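Werkstattbuch Ton und Schnitt, Serie "Skerkus", Donnerstag

8:40 Uhr. Folge 119 liegt im Rohschnitt vor, Länge noch 80 Sekunden über Soll. Costel Radulović hat seinen Gastauftritt als Bruder des Hafenwirts komplett abgedreht, alle Takes sind eingelesen und benannt. Bei der Küchenszene hat er in Take vier einen Satz umgestellt, der so auch in der Zusammenfassung für die Presse steht. Also Take vier nehmen, auch wenn Take sechs sauberer klingt.

Die Atmo aus Prandton passt nicht zu den Außenaufnahmen. Zu viel Wind auf dem linken Kanal. Habe die alte Aufnahme vom Kai daruntergelegt, 500 Hz leicht abgesenkt, damit der Dialog Platz hat.

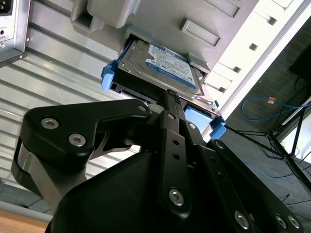
Der Übergang zur Kneipe ist damit erledigt. Offen bleibt die Tür: Sie fällt im Bild zu, bevor Ieva Paulauskas ausgeredet hat, und der Schlag liegt genau auf dem Namen ihrer Schwester. Vorschlag: Türgeräusch ganz raus und nur die Musik abreißen lassen. Mit Līga Krūmiņa besprochen, sie ist einverstanden, will es aber vor der Abnahme noch einmal auf den kleinen Lautsprechern hören.

11:15 Uhr. Anruf von Diane Penner aus der Redaktion. Die Rückkehr von Aksel Riis soll bis zur Ausstrahlung im Dezember geheim bleiben. Sein Name muss deshalb aus dem Vorspann von 119 in den Abspann. Titeltafel neu gerendert, alte Fassung gesperrt und nicht gelöscht.

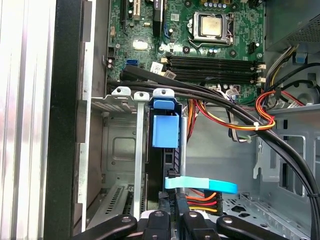

Wen spielt Aksel Riis in "Skerkus"?

Er spielt den Reeder Craddock, der die Serie nach dem Brand in der Werft verlassen hatte und jetzt wieder vor der Tür seiner Tochter steht.

Für die Vorschau heißt das: kein Gesicht, keine Stimme. Im Trailer ist er bisher bei Bild 849 von hinten zu sehen, das erkennt jeder am Mantel. Ersetzt durch die leere Treppe.

Der Text für die Programmseite ist auch gekommen, bitte gegenlesen - im zweiten Absatz steht noch Drarnum als Drehort, der Dreh war aber komplett in Prandton.

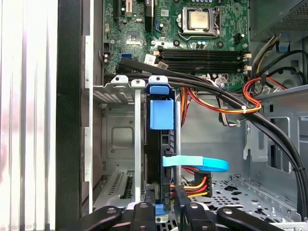

Lesezeit: 2 Minuten

Der Kopf mit der Lesezeit kommt aus der Vorlage und bleibt stehen. Geändert habe ich nur den Drehort und die Bildunterschrift zu Costel, dort fehlte das ć.

15:30 Uhr. Zweiter Durchlauf mit Līga. Türschlag raus ist besser. Die Musik reißt jetzt zwei Bilder zu früh ab, korrigiert. Dialog in der Küche an einer Stelle zu leise ("... du hast es gewusst"), angehoben.

Noch zu tun:
Abspann auf Schreibweise der Gastrollen prüfen
Mischung 119 an Diane schicken
Atmo vom Kai neu aufnehmen, wenn wieder draußen gedreht wird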